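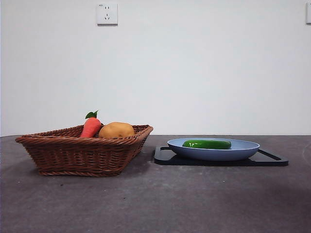 Figure 3. Toy vegetables in a wicker basket and on a pale blue plate.

4.2 What the front desks told us about appointment reminders

I'll start with the part that surprised me, and I've been looking at clinic scheduling for a while now. When Jaruwan Sangkhawat and I set up the interviews, we figured the desk staff would mostly want to talk about software. They wanted to talk about phone numbers! Wrong ones, old ones, numbers that belong to a patient's sister, numbers that ring in a shop where the patient used to work. You can send the nicest reminder in the world and it does no good if it lands on somebody else's phone.

So we went back through the missed visits at the Skestedley clinic with that in mind. There were 374 of them in the study period, all from the two general practice doctors (we left out the dental side, which keeps its own book). For each one, Bezawit Woldegiorgis checked whether a reminder had gone out, where it had gone, and when the contact details had last been confirmed. It was slow work, and she did nearly all of it by hand, comparing the Laketti scheduling records with the paper intake forms. Where the two disagreed we trusted the paper, on the grounds that the patient had filled it in. I still go back and forth on that choice, and a reader who would have done it the other way has a fair point.

The staff had their own fix well before we showed up. At check-in they read the number on file out loud and ask if it's still good. The wording matters more than I would have guessed. "Has anything changed?" gets a quick no from nearly everyone, including people who moved last month. Reading out the actual digits makes people stop and listen, and then you get "oh, no, that's my old one." Soudabeh Tehrani, who has run the Skestedley desk longer than anyone, told us she does this even with patients she has known for years. The exception is a full waiting room, where she turns the screen around and points (she doesn't like saying a number in front of a crowd, and I think she's right).

We also asked about timing. Skestedley sends one text 3 days ahead and a second on the morning of the visit. The Yilma clinic, our comparison site, sends a single text a week out. The desk workers at Yilma were pretty blunt about it: a week is long enough to forget all over again. On the other hand, they liked that people who cancel that early leave a slot they can fill, sometimes the same afternoon. Filling a gap on the morning itself takes up to 30 minutes of calling down the waiting list, and that's with one person doing nothing else. Neither clinic charges for a missed visit, so I can't say anything here about fees.

One more thing kept coming up, and we hadn't planned for it. Patients reply to the texts. They write "ok" or "running late" or ask whether they should eat before a blood test, and at both clinics those replies went into an inbox that was opened maybe once a day. Ibsa Berhe at Yilma had started reading them first thing each morning, on his own time, and passing the cancellations along to the desk. We added a reply question to the interview guide after he told us, which means the first 9 interviews don't cover it. Those are left out of the reply counts in Section 4.3 and kept in everything else.

The replies are sorted there by who answered them and how long it took. The reminder wording from both clinics is in the appendix.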